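The Robot Doesn't Do Zippers

The first thing that changed at Widum when the automation arrived was the job titles. People who had been returns clerks became demonstrators. The pay went up by two dollars an hour, the steel-capped boots became optional, and the work, if you squinted, stayed much the same: pick up a bag, look it over, put it down.

Widum handles returned luggage and school bags for online retailers, out of a long shed behind a tile warehouse. For years a returned backpack was opened, checked for forgotten lunch, zipped up, and sent back to the shelf or off to the charity pallet. Then management signed with Sunero, which makes a sorting arm called the Rarkton. The Rarkton lifts things beautifully. It can shift a hard suitcase from belt to cage all night and never once mention its lower back.

Soft bags are another matter. A backpack sags. Its straps go where they please. Faced with one, the Rarkton would hover for a while with the air of a man asked to hold someone else's baby, and then pinch it by the wrong end. So Sunero proposed teaching it by example, and the examples had to come from people who knew how to handle a bag.

That is how seven of the returns staff came to spend their shifts in an upstairs office, wearing white gloves with black-and-white squares on the backs, picking up backpacks with a care normally reserved for christening gowns.

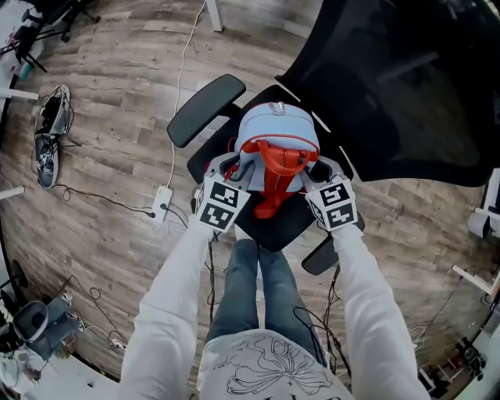
The gloves caused more discussion than the robot did. You can't scratch your nose in them without a pang of guilt. You can't check your phone either, a feature that management insists is accidental. Demonstrators are asked to keep both hands where the markers can be read, and after a fortnight of this people started doing it at home. One told me she had caught herself presenting a casserole to the ceiling.

The oddest part, they say, is being asked how they do it. After 90 backpacks in a shift, no one on the old line could have told you which hand went first. Now there are words for it. A two-shoulder hold is a "square grip". Straightening a bag that has slumped is a "recovery", and you are encouraged to let a few slump, so the machine gets to see some recoveries. A workforce that spent years being told off for dropping things is now being thanked for it, and has taken this in good humour.

There is the obvious question, and it gets asked at morning tea in the tone people use for asking after a sick relative. What happens when the Rarkton gets good at this? The official answer came in a memo that used the word "journey" five times. It says there will be no forced redundancies before May, and that demonstrators will have first go at new roles as "exception handlers". An exception, as far as anyone can work out, is a bag the robot doesn't like. There are a great many of those.

I asked whether they felt they were training their replacement. Most shrugged. The old line was cold in winter and worse in summer, and a few shoulders down there won't be coming right. One bloke who'd done the job since the shed opened said he would happily give the machine his suitcases and his blessing. The backpacks he was less sure about. He'd noticed that he was quite good at backpacks only once somebody wanted to record it.

For now the arm works the night shift on hard cases and the people have the soft ones. Sunero's next software release, named Cao for reasons it hasn't shared, is meant to cope with straps. Zippers are down for a later version, along with side pockets and whatever is living in them.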